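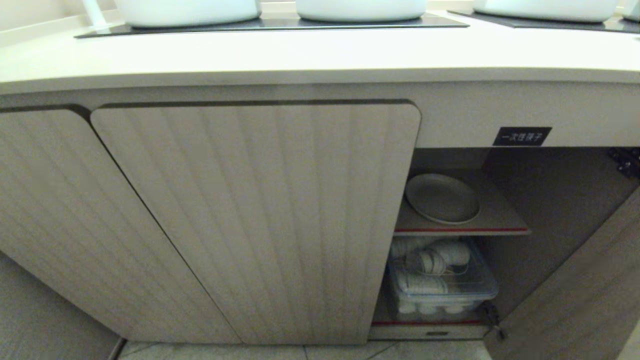
Support > Demonstration recording > Cabinet tasks FAQ

Cabinet tasks: frequently asked questions

These questions come from operators and from groups that use the Alotness recordings. Setup of the control station is covered in the Lindsay operator manual and is not repeated.

What counts as one demonstration?

One demonstration is a single continuous recording of one task, from the start pose to the end pose, driven by one operator. If the operator hands over the controls partway through, the recording is closed and a new one is started.

How many demonstrations does a task need?

The minimum for a shelf task is 500. Tasks that involve both a door and an object on a shelf need 1000. The current cabinet set holds 4000 recordings, of which 1092 were added in August.

Does the operator stand next to the robot?

No. The operator works from the control station and relies on the camera views. A second person stays within reach of the stop button while the arm is powered.

Hand guidance or remote control: which one should I use?

Use remote control for anything inside a cabinet. Hand guidance puts the operator's arms between the head camera and the object, and those recordings are rejected at review. Hand guidance is still accepted for open-counter tasks if the wrist is held from behind.

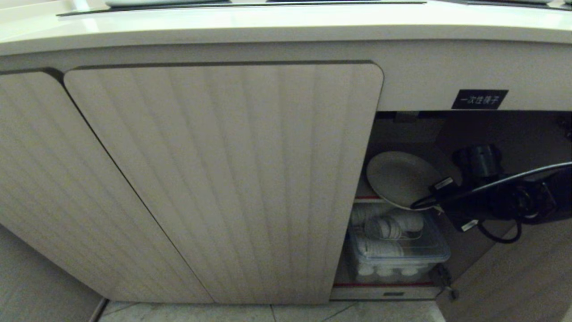
Loradell Manipulation Group – Teleoperation Team

How should the gripper enter an open compartment?

From the open side, at low speed, with the door already swung clear. Stop short of the shelf, check the cable loops in the head view, then continue. A loop that crosses a plate in the view is acceptable. A loop that catches on a plate or a hinge ends the recording.

The label on the cabinet reads 一次性筷子 (disposable chopsticks). Should the task text say chopsticks?

Only if chopsticks are the object being handled. Task text names the object, then the location. For the upper shelf, write "plate, upper shelf, right compartment". Labels on furniture are left in place and are not used as object names.

Is the lidded box on the lower level a task object?

It is listed as background unless the task text names it. The contents are stacked white tableware, and the lid stays on for all plate tasks. Contact with the lid is logged as a minor fault.

Can I pause to think?

Yes, for up to four seconds. Longer pauses are trimmed by the Ement software, and a recording with more than three trims is sent back. Plan the approach before pressing record.

What should I do after a failed grasp?

Release, back off and try once more in the same recording. Mark it as "retry" – do not delete it. Retries are stored separately and are used for training recovery behavior. After a second failure, return to the start pose and close the file.

Do the two closed doors have to stay closed?

Yes, in every right-compartment task. If one drifts open, stop, close it by hand with the arm unpowered, and start a new recording.

How do I report a sync error between the camera and the arm?

Send the recording number and the time of the first mismatch to the data desk. Do not re-export the file.

Last updated 23 October 2025

Contact the data desk | © Loradell | Back to top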